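Looking after a pine benchtop

Pine gets called too soft for a work surface, and I suppose it is if you're the sort who chops straight onto it, but ours has been going eight years now and I wouldn't swap it. It's ordinary edge-glued pine, the kind made up of strips, and it asks for very little so long as you get to spills before they've had time to settle in.

For everyday cleaning, a well wrung-out cloth and a drop of dish soap will do. Wipe along the grain, then go over it again with a dry tea towel – I know, twice seems fussy, but water sitting in the glue lines is what does the harm in the end. 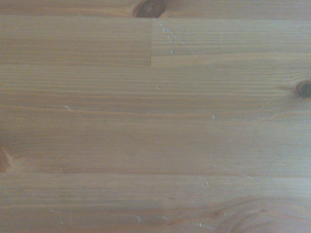
Dried-on splashes of paint or flour paste are best left alone until they're properly hard. Lift them with the edge of an old plastic card, held nearly flat, and never with a knife (I've done it, and I can still find the mark with my finger!). If there's a shadow left behind, a light rub with fine sandpaper will see it off, always with the grain and going easy over any knots.

After sanding, put on 2 thin coats of oil and leave the bench clear for 36 hours. Spread the oily rags out flat on the clothesline to dry before they go in the bin, as they can catch fire if they're left in a heap.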